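Chapter 15
Making Custom Objects for a House-Building Game

In this chapter you will learn to:
– separate a mesh from its textures
– set the footprint and slots of an object
– add recolors without copying the mesh
– test an object in a saved house

Players of house-building games often want a chair, a lamp or a bowl that the game did not come with. A custom object fills that need. It is a small package of files that the game reads at startup and lists in its catalog next to the built-in items.
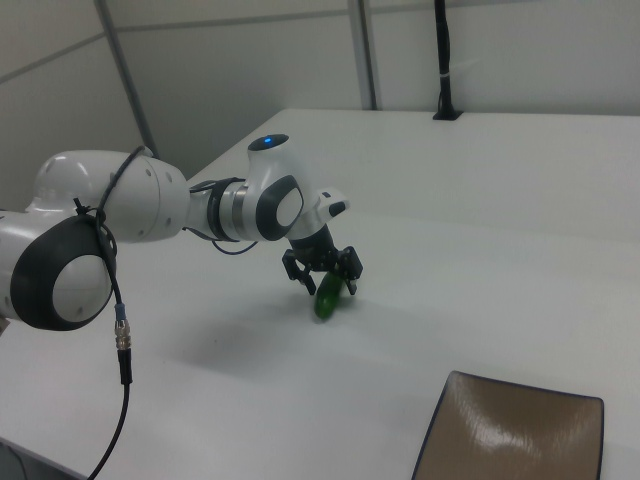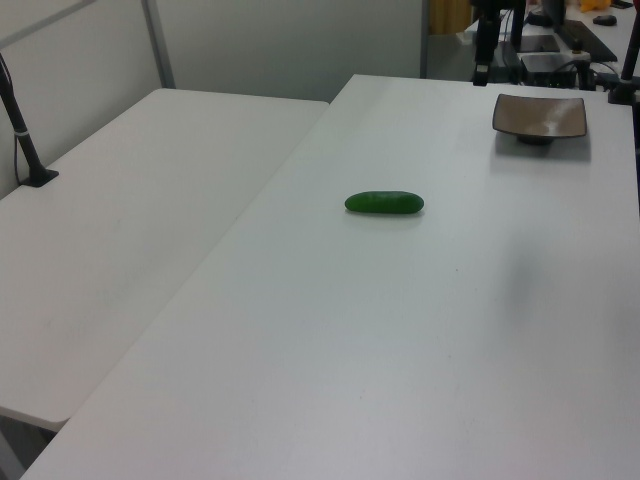 Figures 15.1 and 15.2. Small green object and white table.

15.1 What is in a package

Every object in this chapter is made with the Lau editor, which you installed in Chapter 2. A Lau package holds a mesh, one or more textures, a catalog entry and a footprint. The mesh is the shape of the object. The textures are flat pictures wrapped around that shape. The catalog entry gives the name, the price and the category. The footprint tells the game how much floor or counter space the object takes up.

Beginners often put all their effort into the mesh and leave the footprint as it was in the file they started from. The object then looks fine in the catalog but blocks a doorway, or sinks halfway into the counter. Check the footprint first when an object will not go where you want it.

15.2 Slots

A slot is a point on one object where another object can sit. The dining table in the Plillano starter set has four slots, one for each place setting. The side table has one. If you make a tray and give it no slots, players can put the tray on a table but they can't put anything on the tray.

Slots are measured from the center of the mesh, in units of one tile. Height is measured from the floor. If you change the height of a tabletop, move its slots by the same amount – the editor does not do this for you.

15.3 Recolors

A recolor is a new texture that points back to an existing mesh. It is a much smaller file than a full object. The Gullon bowl you will build in this chapter has one mesh and 20 recolors, and all of them share one catalog entry. If a player deletes the mesh file, none of the recolors will show up in the game. State clearly in your notes which mesh a recolor needs.

15.4 Before you start

Make a copy of the Skanham practice house and work only in the copy. Turn off any other custom content. Two objects with the same ID number will conflict, and only one will load.

Open the Lau editor, choose New Package, and save it under a name with no spaces in it. Keep your texture files in the same folder as the package. The first exercise uses the plain bowl mesh from that folder and begins with its footprint.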